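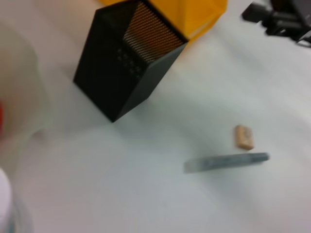
Hi all,

Sorry to be slow answering, I've had this half written since lunch. Vilmos Szabó wrote:

> Is anybody else trying to get through January with one table for
> everything? We eat at ours, I do the bills at it, and my daughter
> draws at it. I bought 2 drawer trays in Shemweta and they just fill
> up with junk. What do you all keep out on top, and what goes away?
> I'm thinking of giving up and getting a desk.
>
> Vilmos

Vilmos, don't get the desk yet! We went through this when we moved to Vurnley, and a desk would only have been one more place to pile things. My own rule (my sister in Zarnska laughs at me for having one) is that the table gets a writing end and an eating end, and things from one don't wander to the other. It took us a good 15 days to get used to it, and I won't pretend it was a cheerful 15 days.

At the eating end I like a bottle of water and one plate, a pretty one if you have it. Something see-through with a wavy rim is my favorite, because it looks nice even with hardly anything on it, and then people are less tempted to drop their keys there.

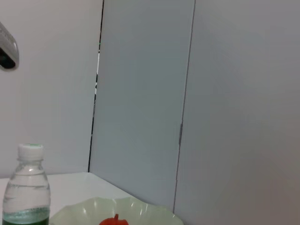

If your daughter has play food, let her set out a little red something on the plate when she's done drawing. Mine used to do that and it got the crayons cleared up faster than any amount of asking from me.

For the writing end, please skip the trays and get a pen holder, a tall one. I went through 126 pens and markers the winter we sorted ours, threw out the dried-up ones, and now I only keep out what fits standing up. Everything else lives in a shoebox in the hall closet. The eraser is the one thing I never found a proper home for, so it just stays on the table and I've made my peace with it.
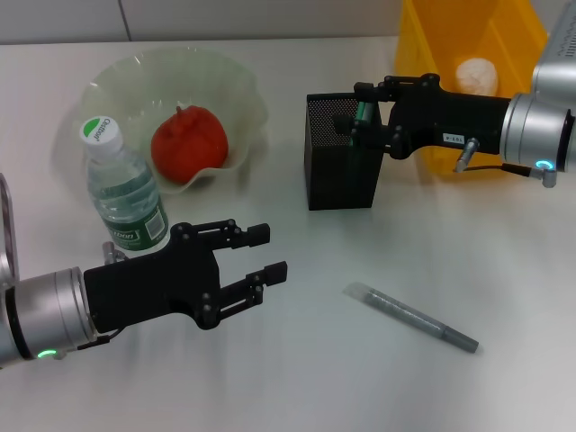

Mesh pen holder with something green in it

I like mesh for these, by the way, as you can give it a good shake over the trash and the dust comes out. Did you ever hear back from the Hernura people about your shelf brackets?

Warm wishes to you and your daughter,
Ilse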